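About Lonow Orchards

Hello, and welcome! We are a small almond farm on the dry side of the Tan valley, growing nuts on land that most people once wrote off as too stony for anything but goats. We love almonds. We love them in February when the branches are bare and suddenly covered in pale blossom, and we love them in late summer when the hulls split and the whole hillside smells faintly of hay. 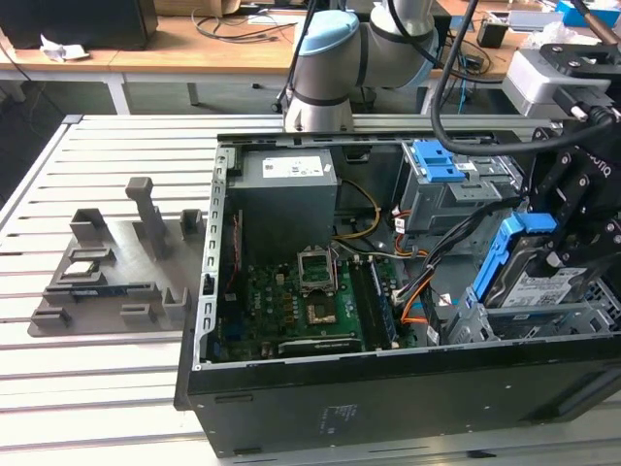
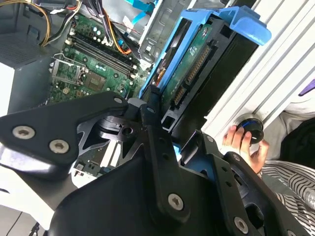

The farm began with 22 acres and a row of old trees along the Arkum road that had not been pruned in years. Some 800 trees stand on the slopes today, most of them on the two upper terraces where the frost rolls past instead of settling. The oldest ones still give a crop, a light one with thick shells, and we keep them because the flavor is wonderful (and because the bees go to them first).

We grow 11 varieties. A few are well known, and a few are local types that came to us as cuttings from neighbors, with no name anyone could agree on. Our favorite is the one we call Mavum – small, flat, a bit crooked, and so sweet that we eat far too many during shelling.

Almonds need less water than people around here expect if you choose the right rootstock and leave the soil covered. We sow vetch and clover between the rows each fall and mow it in spring. Sheep from the next farm graze the lower field in winter. We stopped plowing altogether on the terraces, and the old stone walls are holding up much better for it.

Harvest is still done mostly with long poles and nets. It's slow, noisy work and we look forward to it all year! The nuts are dried outdoors on racks, turned by hand, then cracked in small batches so that what you buy is fresh. We also press a little oil and make a coarse almond butter with nothing added, not even salt.

The farm shop opened in June and we've been delighted by how many of you have found your way up the hill. Come by, taste a few varieties side by side, and take the path up to the top terrace if you have good shoes – on a clear day you can see all the way down the valley.

Page updated August 2018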